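Rorstead supplies high-voltage charging components and battery diagnostics for plug-in hybrid and electric vehicles. The company was founded by Hugo Ortuño, who remains its technical director, and works from a single site in Fundomard. Customers are fleet operators, independent repair shops and small-volume vehicle builders.

## What we make

The core product is the Dzene onboard charger, a liquid-cooled unit rated at 6.6 kW on single-phase supply. It fits in the space of most first-generation onboard chargers and communicates over CAN. Two mounting plates are available. The connector set is the same for both. 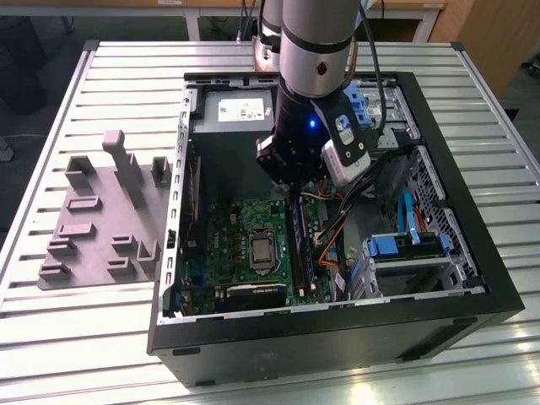
The charger is sold with or without the Prindetti diagnostic module. Prindetti logs cell voltage, pack temperature and charge current at 60-second intervals and stores the results locally. Data is exported as plain CSV files. No subscription is required, and the log format is published in the service manual.

We also recondition onboard chargers removed from older plug-in hybrids. Units are accepted from repair shops only, and must arrive with the coolant drained and the ports capped. A unit with water damage to the main board is returned unrepaired, and the inspection fee applies.

## Testing

Every Dzene charger is run at full load for 60 minutes before shipment. Input current, output voltage and coolant outlet temperature are recorded against the serial number. The record is kept for the life of the product and is sent to the owner on request.

Isolation resistance is measured before and after the load run. Units that fall below the limit at either point are opened and rebuilt, then tested again from the start.
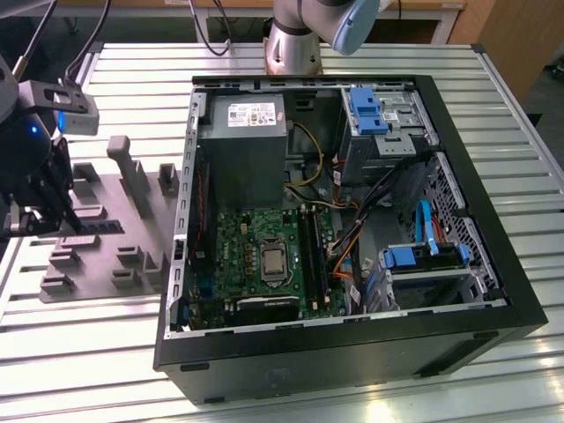
Technical support is handled by the same people who build and test the chargers. Most calls concern CAN faults after a retrofit, and the first thing we ask for is a clear photo of the label on the charger. The label is on the top face of the housing, much like the white one on the gray power supply in the open computer above, and it carries the serial number, the input rating and the hardware revision. Without the revision we cannot tell which firmware file applies.

## Supply and warranty

Part 461 is the standard charger and part 1843 is the charger with Prindetti fitted. Both carry a three-year warranty against defects in parts and assembly. Damage from incorrect coolant or reversed polarity is excluded.

Orders from trade accounts ship from Fundomard. New accounts are opened by written application, and the next intake is in February.

Page last revised Dec 20, 2019.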